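Lab > Notebooks > Grippers > Jundix bench

search this notebook Search

June 21, 2024

Comparing the two hand-held grippers on the tray table. Floor wants a pick by the time the Rumau arms get here. Same layout for both, green tray and white tray, nothing in them until the timing is sorted out. Recordings go under run 2576.

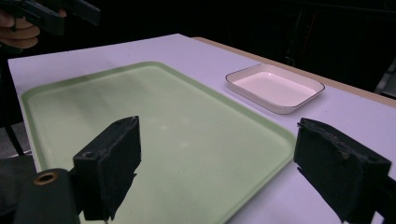 Both trays empty, a gripper in each hand.

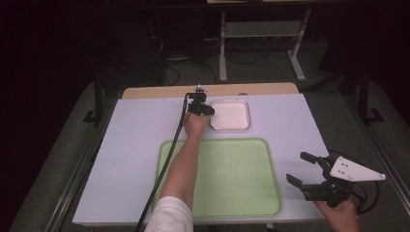
Do both grippers need to log at the same rate?

They don't for the reach test, as Hamidreza resamples everything afterward. For handovers they do, and the slower one sets the rate.

Small one is easier on the wrist. Big one has the better opening but I get tired holding it out to the side. Jyoti says the same. Clock offset between the two was up to 900 ms on the first try, then fine after restarting the logger. Didn't find out why.

To do: shorter cable for the small one, ask Pramila for the old finger drawings, repeat with the trays swapped. Controller config is saved as 3487, don't overwrite it.

2 comments · 0 shares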